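How I Finally Got My Desk Set Up So My Neck Stopped Yelling at Me

If you work from home and your neck feels like a rusty hinge by mid-afternoon, pull up a chair (a decent one, please) and let me walk you through what I did. I'm not a chiropractor, just a person who spent most of last winter looking up at the ceiling with a heat pack under her shoulders. My own chiropractor, over at the Muvetmont clinic, gave me the basics and I fiddled with the rest until it felt right.

You need 2 things to start: a tape measure and a stack of books you don't mind not reading for a while. You can do the whole setup before lunch.

Step 1: Start with your feet

I know, I know, it's your neck that hurts. Start with your feet anyway! Sit all the way back in the chair and see whether both feet rest flat on the floor. If they dangle, lower the chair. If the desk is then too high for your arms, put the chair back up and slide something under your feet. I used a shoebox filled with old magazines for a month before I bought a Kallio footrest, and the shoebox did the job almost as well.

Your knees should bend at close to 90 degrees. Mine were tucked way under me like a bird on a wire.

Step 2: Get your hips to the back of the seat

This was my worst habit. I perched on the front edge all morning and then slid down into a slouch after lunch. Scoot back until your rear touches the backrest. If there's a gap behind your lower back, roll up a hand towel and tuck it in right at belt level. Start thin. My first roll was way too fat and I lasted ten minutes with it. 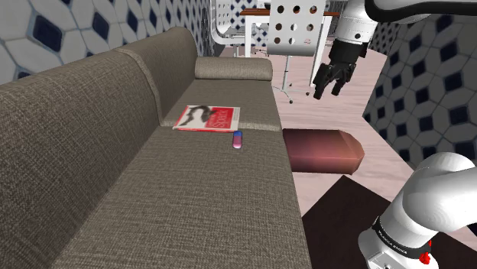

Can I just work from the couch?
For a short stretch, sure, but most couches are too deep and too soft to hold your lower back up, so keep it to quick emails and put a firm pillow behind you.

Step 3: Raise the screen

Look straight ahead with your chin level. Your eyes should land near the top of the screen. Mine landed on the wall a good way above it, so out came the books. Add one, sit back, look again, add another. Laptop people, you'll need a separate keyboard once the screen goes up, or your shoulders will end up around your ears. A cheap one is fine.

For distance, stretch an arm out in front of you. Your fingertips should just about brush the screen. If you're squinting at that distance, make the text bigger before you drag the monitor closer. I bumped mine up to 123 percent, which is a silly number, but it's where the slider stopped and I like it there.

Step 4: Fix your arms

Let your arms hang down, then bend your elbows and put your hands on the keys. Elbows close to your sides, wrists straight. Keep the mouse right next to the keyboard, at the same height. I had mine parked out past my coffee, so I was reaching for it all day long, and guess which shoulder hurt?

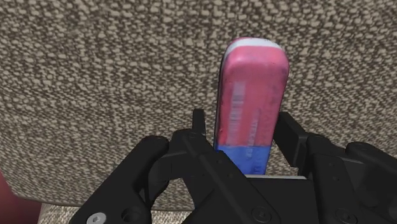 A pink and white eraser on woven fabric.

Step 5: Get up before you feel like it

Even a perfect setup gets old if you sit in it for hours. I set the Bromora timer on my phone and stand up whenever it chirps. Most times I only walk to the kitchen and back. While I'm up I do these:

Chin tucks: pull your chin straight back like you're making a double chin, hold for a slow breath, let go. Five of those.
Shoulder rolls: up, back and down, nice and lazy.
Doorway stretch: forearms on the door frame, one small step through, breathe. Skip it if it pinches.

None of these should hurt. If you get numbness, tingling down an arm, or a headache that won't quit, stop and call your doctor or chiropractor.

Step 6: Give it a little time

The new position felt plain weird to me for the first 2 weeks. I kept sneaking back to the edge of the seat, so I stuck a note on the monitor that says SCOOT. It's still there. By December I could check my blind spot without turning my whole body, and I was thrilled!

I also keep a quick log in Didadex (one line a day: how long I sat, how my neck felt). Paper works too. Take it along to your next appointment, because I never remember which days were the bad ones once I'm on the table.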